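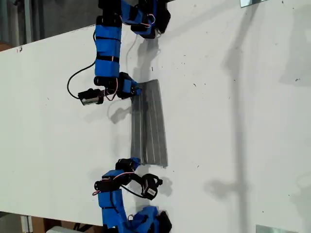 Talha Dhanial thinks the whole field has been asking the wrong question about folding. Give a robot a towel that has been laid out flat and square, he says, and almost any decent learned policy will fold it. Give the same robot the same towel the way it comes out of a basket, and most of them start pulling at the wrong thing.

He has made that argument in talks for a while now, and it annoys Despina Chiriac a little, partly because she agrees with it. Her group at Suturden has spent most of the past year on the step that comes before the fold. They call it squaring. Two arms take hold of a piece of cloth, pull, let go, look again, and decide whether the cloth is ready. The fold itself is handed off to an older program the group barely touches anymore.

"The fold was the part visitors wanted to see," Chiriac says. "We were losing almost everything before we got there."

The numbers back her up. When the group went through its logs last July, it had 346 failed folds with enough recorded data to be worth studying. In 226 of them the cloth was already crooked or creased before the first folding motion began. The folding program had done what it was trained to do. It had been given a bad start and had carried the error through to the end.

Striped cloth came out of that review as a useful nuisance. Stripes give the cameras something to follow, and a person looking at a striped cloth can tell at once whether it has been pulled out of line. The trouble is that a crease running the same way as the stripes looks a lot like one more stripe. Early versions of the system would see a dark band down the length of a cloth and treat it as part of the pattern. The arms would then fold a piece that was narrower than it should have been, and the finished stack would be off by the width of whatever was tucked under.

The table holds two small arms facing each other across a white surface, built from blue links and black servos. Each carries a camera module near its gripper. The hardware is modest by the standards of industrial labs, and the group wanted it that way. Small servos have some slack in them, and the fingertips do not land in exactly the same place twice. Chiriac's view is that a method that needs perfect arms will not be much use outside the building.

The method is called Nurnska. It has two parts, and neither is new by itself.

The first part is a policy trained by imitation. People guided the arms through the job by hand, using a matching pair of leader arms, and the system learned to copy what they did. The training set has 2,323 of these demonstrations. Most are short. A person picks two points, closes the grippers, pulls the cloth a little way, and opens them again. The group cut longer sessions into these short pieces after finding that a policy trained on complete runs tended to rush. It had learned that the cloth would be flat in the end, so to speak, and moved on whether it was or not.

The second part is a small network that only judges. It looks at the cloth after every pull and gives a score for how close the piece is to flat and square. If the score is too low, the arms go again. If two pulls in a row fail to raise the score, the system has to choose a different pair of grasp points. That last rule was added late. Before it, the arms would sometimes hold the same two corners and tug at them over and over while a fold in the middle stayed exactly where it was.

Shagufta Talpur wrote the judging network, and she spent more time on the labels than on the code. The first plan was to have people rate each cloth on a scale. The ratings were all over the place. One person's "nearly flat" was another person's "start over." She switched to pairs: two pictures of the same cloth, and the only thing to decide was which one was closer to ready. People agreed far more often, and the work went faster.

"Nobody argues about which of two towels is messier," Talpur says. "Well, Jawad does."

Jawad Bugti does, and he has a reason. His complaint is that flat and square are different things, and that the pairs mix them together. A cloth can lie perfectly smooth and still have one edge slanting out because it has been stretched at a corner. Another can have four good corners and a ridge up the middle. Which is closer to ready depends on what comes next. For a fold across the short side, the ridge hardly matters. For a fold along the length, it ruins everything. Bugti would like two scores in place of one, and a version with two scores is being tested now. So far it is slower and not clearly better.

Where the arms take hold turned out to matter more than how hard they pull. The demonstrators fell into two habits. Some worked across the cloth, one gripper on each long edge. Others worked from end to end, each arm taking a corner at opposite short ends and drawing one side straight before starting on the other. The policy picked up both and at first switched between them without any pattern the group could find. On long, narrow pieces, the end-to-end habit did better in testing, and the team now adds more weight to those demonstrations when the cloth is longer than it is wide. It is a hand-made rule in a learned system, and Chiriac does not especially like it. It stays in until somebody replaces it with something better.

The result the group is most willing to defend is a narrow one. On cloth types the system saw in training, it now needs 5 pulls or fewer on a typical run before the judge passes the piece, and the folds that follow are much more likely to come out straight. On new cloth of similar weight, it takes longer but usually gets there. On thin, slippery material it still does poorly. The fingertips either miss the edge or pick up two layers, and the judge, which has mostly looked at heavier cloth, is too generous about small wrinkles.

Shadows are the other weak point. A white table helps the cloth stand out, but the arms throw soft gray shadows on it as they move, and a shadow lying next to gray cloth can pass for an edge. The group tried brighter lights, which gave harder shadows in different places. Then they tried training with the lights changed between sessions, and that worked better. There are still runs in which a gripper goes down with great confidence on bare tabletop, closes, and comes up with nothing. The judge sees no change in the cloth, and the arms try again somewhere else.

Naheed Gilani of Pulico, a firm that sorts and presses table linens for hotels, has been following the work from the customer's side. Her interest is practical. Pulico already owns machines that fold very quickly, but each one needs a person to feed it, and what the person does at the feeding end is close to what Nurnska does: find the corners, pull the piece straight, let go. She is not expecting to buy anything soon.

"Our feeders don't think about it at all," Gilani says. "They shake it once and it's straight. I would be happy with a robot that took ten times as long, if it could run at night."

The shake is a sore subject. A person can snap a cloth in the air and have most of the creases fall out in one motion. The arms at Suturden are too slow and too light for that, and every correction they make has to happen with the cloth on the table. Dhanial, whose own work at Vávra uses a larger pair of arms, thinks the fast throw is the right way to begin and that table work should be saved for finishing. Chiriac says he may be right for bedsheets. For anything the size of a hand towel or a napkin, she thinks slow and careful will be good enough, and far easier to run beside people.

The two groups have agreed to trade cloths, which is a smaller step than trading code but has already been useful. The first box from Vávra held a set of napkins washed so many times that no two were the same size, and several no longer had anything that could be called a right angle. The judge refused to pass most of them. Talpur has started collecting pairs.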